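Histico Kids – How Stuff Works

Why is a puffer jacket so puffy?

by Bianca Coman

Squeeze a puffer jacket. Go on, one hand, proper squeeze. It goes flat, then you let go and up it comes again, a bit like a slice of bread. So what's in there?

Mostly air. Really. If you could take all the air out of a puffer you'd be left with a floppy thin coat and a little heap of fluff.

Air is rubbish at carrying heat, and that's good news for you in November. Your body makes heat all day long, even when you're asleep. Without a coat the heat wanders off and the wind takes it. With a puffer on, the heat gets as far as the fluff and then it's stuck, because the air in the fluff can't move about much. So you stay warm. The coat doesn't make any heat, you do that.

(Try this – hang a puffer over a chair for an hour and then feel inside. Not warm! Now wear it for five minutes. Warm.)
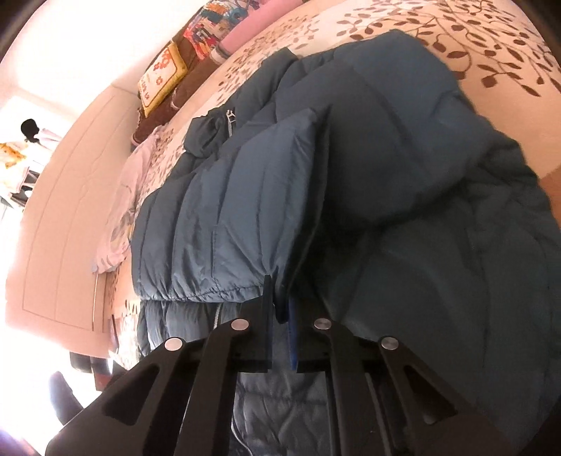
Reading time: 3 mins

The rows

Puffers have lines of stitching going across, with a fat bit between each line and the next. The fat bits are called baffles. Good word. Say it a few times.

Blue jacket on the bed, the one in the photo, has them going across the body and along the sleeve too. Same idea all over.

What are they for? Think of a pillow. Shake a pillow and the stuffing all slides down to one end. Now imagine a coat doing that – great big lump round your bottom and nothing at all on your shoulders. Freezing. The stitching makes lots of small pockets so the fluff has to stay where it was put.

The stretchy bit

Some puffers have elastic at the end of the sleeve. It makes the cloth go all ruffly, have a look at the cuff on the blue one. Elastic pulls in round your wrist and then the warm air can't get out so easily, and snow has a harder time getting in. Handy if you throw snowballs.

The zip

Zips have two rows of teeth. The slider pushes them together on the way up and pulls them apart on the way down. If it sticks, don't yank! Usually it's a bit of cloth caught in the teeth. Go back down a little, ease the cloth out, try agian.

What is the fluff?

Two main kinds.

Down – the soft tiny feathers from under the big feathers on ducks and geese. Very light, very warm. Hates getting wet, it clumps.

Man-made – thin plastic threads, all curly. A bit heavier but it copes better with rain.

Look at the label inside yours, it should tell you.

Squashing and un-squashing

Puffers are easy to pack as you can squeeze the air out. Margareta Radu runs the coat swap in Wimville and she got 19 children's puffers into one big sack last winter, by kneeling on it. Took them out at the other end and they looked like pancakes. A good shake each, left on a bed over night, and they were fat again by morning.

Don't leave one squashed for months though. The fluff gets tired and won't spring back so well. Hang it up or lay it somewhere roomy.

Washing

Ask a grown-up first. Zip done up, pockets empty (check for tissues!!). Lots of labels say 30 degrees but yours might not so read it. It'll come out looking sad and lumpy, thats normal. Keep shaking it as it dries and break up the lumps with your fingers.

Words to keep

Baffle – a stitched pocket full of fluff
Cuff – the end of the sleeve
Insulation – anything that slows heat down

Next time: why do wellies smell?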